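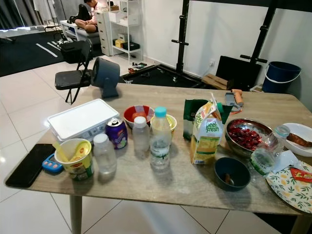 The long table, lunch side. Cup noodles at the left, the Peel Fresh carton at the right, and a good deal of drinking in between.

The Table: A Gallery

We bought the table to fold towels on. I want that on the record, as it has not held a towel in months. It arrived at the Stolier Street gym as part of a lot of used furniture from a language school that was closing, and the person who did the buying (me) was after the folding chairs. The table came along for free, in the way a cousin comes along for free.

It measures a little more than anyone wanted and fits through the door on its side, with swearing. We put it on the tile at the end of the room, where the plan called for a stretching area. The members stretched for a week. Then somebody set down a drink.

I started keeping this page after the February cleanout, when I threw away a sandwich that had become load-bearing. Liliana Cattaneo, who pays the other half of the rent, thinks a gym should have a page about its equipment. I think this is one.

More on what lives there, with notes for anyone planning to eat at it:

The noodle cup
Yellow, with a band of green and red around the lower half, and a yellow utensil standing up in it like a flag on a sandcastle. Half our members came in to lose weight and the other half came in for the kettle. I have stopped trying to tell them apart.

The timer
Small, blue, pink buttons. Meant for planks. Three minutes is a very long plank and a perfectly reasonable noodle, so you can guess which use won.

The bottles
Clear plastic, white caps, one of them with nothing in it but ambition. The taller one with the light blue cap still has water in it. House rule: if you can't say which bottle is yours, none of them is. Caputo from the morning class proposed name tags and was asked to bring some. We are still waiting, Caputo.

The purple can
Opened, silver on top, more artwork on it than we have on our walls. I make no comment on what people drink before deadlifts.

The red bowl
White on the inside, with a few small round orange-red fruits that I am going to call tomatoes until one of them proves otherwise. It is the healthiest thing on the table and so tends to be the last thing left at closing. The little pale yellow bowl keeps it company.

The juice
Peel Fresh, with the top already open. An open carton gets finished the same day or goes down the sink, and I don't take appeals.

The fan
Gray-blue, desk-sized, at the back edge. For a room with this much sweating in it, a fan that size is mostly a gesture. Liliana calls it the air conditioning when she shows people around.

The phone
Black, face down, at the far left. Face down is the only table manner we have ever managed to enforce, so I'm proud of it.

The chair
Black folding, padded seat, pulled up to the table's left end. One of the chairs I wanted in the first place. It gets more use than the rower.

The table gets wiped at closing, and whatever has no owner by then goes in the crate by the door. Lids are in there too, if you're missing one. Towels are now folded on the bench press.

Page updated 27 December 2022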